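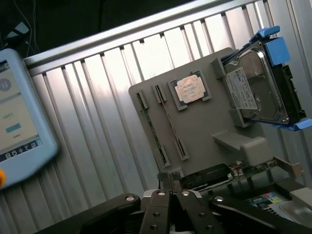 Zu laut sei das Ding, kam gleich als erster Kommentar unter dem Aufruf der Werkstatt, und wer bitte baue sich freiwillig einen Roboterarm zwischen Drehbank und Kaffeeküche. Die Antwort der Gruppe kam noch am selben Abend: leiser als die Drehbank. Und ja, freiwillig.

Offene Werkstatt Prutbridge zerlegt jetzt Rechner mit dem Arm

Prutbridge – Seit Juni läuft in der offenen Werkstatt an der Bevley ein Eigenbau, der alte PC-Teile greifen und umsetzen soll. Projektname: Hudec. Ziel ist eine kleine Zelle, die gespendete Rechnerteile sortiert, bevor sie auf den Tisch der Reparaturgruppe kommen. Speicher, Festplatten, Steckkarten. Prozessoren vielleicht, später.

Geübt wird an einer hellgrauen Halteplatte, schräg vor einer Wand aus geriffeltem Aluminium. Darauf sitzt ein Prozessor im Sockelrahmen, daneben zwei lange Speichersteckplätze mit grauen Riegeln, rechts oben eine 3,5-Zoll-Platte im knallblauen Einschub. Der Greifer hat zwei schmale schwarze Finger. Das Bedienteil mit dem orangen Not-Halt steht gleich links daneben, Armlänge, das war Bedingung der Werkstattleitung.

Der Arm selbst kam gebraucht, aus der Auflösung einer Firma namens Karnura, die Halterungen für Verpackungslinien gebaut hat. Steuerung war dabei, Handbuch nicht. Die ersten zwei Abende gingen fast komplett für die Netzwerkadresse drauf. Dann fehlte ein Stecker, dann war es der falsche, dann passte es.

Die Finger sind inzwischen Version 13. Die frühen Ausführungen waren zu breit für die Lücke zwischen den Speicherriegeln, die mittleren zu weich. Geschraubt wird alles, geklebt nichts mehr – nach dem Vorfall mit dem Sekundenkleber steht das jetzt auch in der Werkstattordnung. Wer die Dateien haben will: liegen auf dem Werkstattrechner im Ordner Hudec, Unterordner finger_neu, nicht finger_neu2.

Was geht, laut Aushang: Festplatte samt Einschub greifen, herausziehen, ablegen. Klappt in 50 Durchgängen 19 Mal ohne Eingreifen. Klingt mager, ist aber deutlich mehr als im Juni, da war es keiner. Das Hauptproblem ist der Winkel. Die Platte steht schräg, der Arm muss in derselben Richtung ziehen, sonst verkantet der Einschub in der Halterung. Die Gruppe hat dafür ein eigenes Koordinatensystem auf die Halteplatte gelegt, eingemessen von Hand mit einer Spitze. Muss nach jedem Umbau neu gemacht werden. Dauert. Wird gern vergessen.

Was noch nicht geht: Speicherriegel. Erst müssen die Laschen auf, oben und unten, und zwei Finger sind dafür eigentlich einer zu wenig. Im Moment wird an einer Abfolge probiert, erst die eine Lasche drücken, dann umsetzen, dann die andere. Beim letzten Werkstattabend ist die obere dabei wieder zugeschnappt, mehrfach. Ein Gegenvorschlag aus der Elektronikecke sieht einen kleinen Haken am linken Finger vor. Gezeichnet ist er, gedruckt noch nicht. Der Drucker ist bis Monatsende mit den Ersatzteilen fürs Repaircafé belegt.

Beim Prozessor wird vorerst gar nichts versucht. Hebel am Sockel, Stifte, Wärmeleitpaste – zu viel auf einmal, heißt es. Die Teile auf der Übungsplatte sind ohnehin alle ausgemustert, da darf was kaputtgehn.

Zum Geld. Ausgegeben wurden bisher 75 Euro für Schrauben, Kabel und ein gebrauchtes Netzteil, der Arm war eine Spende und zählt nicht mit. Strom zahlt die Werkstatt. Beantragt ist nichts. Ein Antrag beim Stadtteilfonds wurde besprochen und vertagt, weil das Formular einen Kostenplan über zwei Jahre verlangt und keiner so weit vorausrechnen mag.

Diskutiert wird auch der Standort. Die Holzgruppe hätte die Ecke gern zurück, Staub und Steuerung vertragen sich sowieso schlecht. Im Gespräch ist der Raum hinter dem Materiallager, dort fehlt allerdings eine eigene Absicherung, und der Boden ist nicht eben. Entscheidung beim nächsten Plenum. Bis dahin bleibt der Arm, wo er ist, und während an der Oberfräse gearbeitet wird, bleibt er aus.

Zuschauen geht während der offenen Zeiten, ab 18 Uhr. Mitmachen nur nach Einweisung, Dauer eine gute Stunde, Liste hängt an der Tür. Kinder bitte hinter die gelbe Linie. Wer alte Teile abgeben will: gesucht werden vor allem Speicherriegel, auch defekte, und blaue Einschübe wie der auf der Übungsplatte. Keine Monitore. Keine Drucker, wirklich keine Drucker mehr. Festplatten bitte vorher selber löschen, die Werkstatt übernimmt dafür keine Gewähr.

Nachtrag: In einer früheren Fassung stand, der Arm werde auch vermietet. Stimmt nicht. Ausserdem heißt der Unterordner finger_neu mit Unterstrich.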